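Stop Paving the Whole Backyard

My neighbors on Girkard Lane had their yard done in March. The grass came out, the old lilac came out, and what went in was 100 percent porcelain paving from the back door to the fence, with a planter box in each corner. It looks clean. It also looks like the lobby of a dentist's office, and on a warm afternoon you can't stand on it barefoot.

I don't blame them. They hired a contractor, the contractor showed them a catalog, and the catalog was full of paving. Paving is easy to price and easy to photograph. A bed of shrubs takes three years to look like anything, and no one puts year one in a brochure.

Still, I think people are being sold too much hard surface. Usa Kaewsai, who designs small gardens in Pustwood, told me she starts every job by asking how many people will sit outside at one time. For most households the answer is four. Four chairs and a table need a modest patio. They don't need the entire lot.

Then there is the water. Our street has clay soil and old drains, and every yard that gets sealed sends its rain somewhere else. Aurel Ciobanu, two doors down from the new patio, now has a puddle along his side gate that he never had before. He has asked for a channel drain. The contractor says it wasn't in the quote.

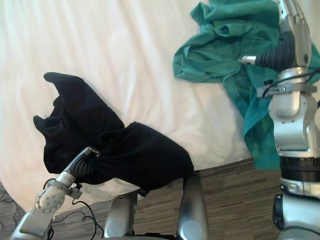
A better rule would be to pave what you walk on and sit on, and leave the rest open. Gravel is fine. So is rough lawn, or a few shrubs with bark under them. My own yard cost $1,619, most of it for a small brick square and a path to the shed, and the remaining ground is planted with whatever survived the first winter. It needs an hour of weeding now and then — less than I used to spend mowing.

If the city wants to help, it could ask for a drainage plan before anyone covers more than half a backyard. Kamine already does this, and people there still have patios. Until that happens here, ask your contractor where the rain will go, and get the answer in writing before you sign.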